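Ultine Opens Teaching Room in Tuletville, Where Robots Learn Table Work From People

TULETVILLE, October -- Ultine, a developer of software for two-armed robots, announced today the opening of its teaching room in the Moen building in Tuletville.
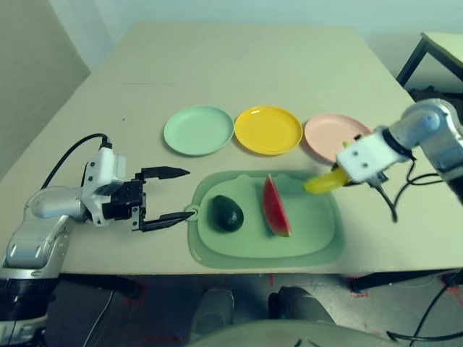 The room has 18 work stations. At each station a person shows a robot how a small job is done, and the robot's movements are recorded together with what its cameras see. These recordings are called demonstrations. They are later used to train the control software, so that the robot can try the same job without a person guiding it.

"For many years a robot was told where to go by numbers," said Lærke Ketilsson, managing director of Ultine. "That is good when every part lies in the same place every time. In a kitchen or a dining room the things do not lie in the same place. We want that a person who knows the work can show it directly, and does not need to write a program."

Ultine uses two ways of showing. In the first, the operator takes hold of the robot's arms and leads them through the movement by hand. In the second, the operator stands at a pair of smaller arms, and the robot copies each motion at the table. Hand guiding is preferred for short movements with one arm. Remote control is used for most tasks with both arms, for example when one gripper must steady a tray while the other puts food on a plate or takes it away.

The first collection from the room is named Trillstead and covers the serving and clearing of food. It contains 745 finished demonstrations with fruit, plates, trays and cups. Before each new demonstration the operator changes something on the table: the order of the plates, the angle of the tray, or which fruit is handled first. Demonstrations in which a piece is dropped and picked up again are kept in the collection and marked as such.

"New operators often move too fast," said Widad Khasawneh, who leads the training of operators. "They see the fruit and they go straight to it. I ask them to open the gripper early, to come in level, and to wait a moment before they close it. If the teacher hurries, the robot will also hurry, and it will do it worse than the teacher."

Operators do not need a technical education. The present group includes former restaurant workers, a retired dental assistant and several students from the area. A new operator is trained for 2 weeks before his or her recordings are accepted. Each shift is divided into short periods at the station, with breaks between them, as guiding the arms for a long time is tiring for the shoulders and also for the eyes.

Every demonstration is looked through by a second person before it enters the collection. The reviewer checks that the recording starts and ends at the right moment, that the written name of the task agrees with what was done, and that no camera was blocked for an important part. Baldur Baldursdóttir, head of review, said that the written name takes more discussion than one would expect.

"One operator writes 'put the fruit away' and another writes 'move the fruit to the plate' -- and they did the same thing," Baldursdóttir said. "We had to agree on a common language. Now we have a list of verbs on the wall, and it is still growing."

The teaching room occupies 880 square meters on the ground floor. The stations are built from ordinary tables and can be moved when a task requires more space. Two of the stations are reserved for outside partners, who may bring their own dishes, containers or packages and have demonstrations recorded with them. The partner receives the recordings and a written report, and decides whether they may also be used in Ultine's own training.

"A partner should come with a job that a person can do calmly at a table," said Valdemar Laxdal, who is responsible for partner projects. "Sorting, setting out, packing a lunch. We are careful to say what we cannot yet do. Very soft food is difficult for us, and so is thin plastic film."

Ultine plans to add pouring and wiping tasks to Trillstead during the winter. A guide for operators, written by Khasawneh and her team, will be given without cost to schools that teach automation.

Schools and companies that wish to visit the teaching room can arrange a time with the Tuletville office. Visits are held in the mornings, and guests may try the remote control themselves under supervision.

About Ultine
Ultine develops software and teaching methods for two-armed robots that work at tables and counters. The company has its office and its teaching room in Tuletville.

Press contact
Villads Thorlacius, Communications
Ultine, Moen building, ground floor, Tuletville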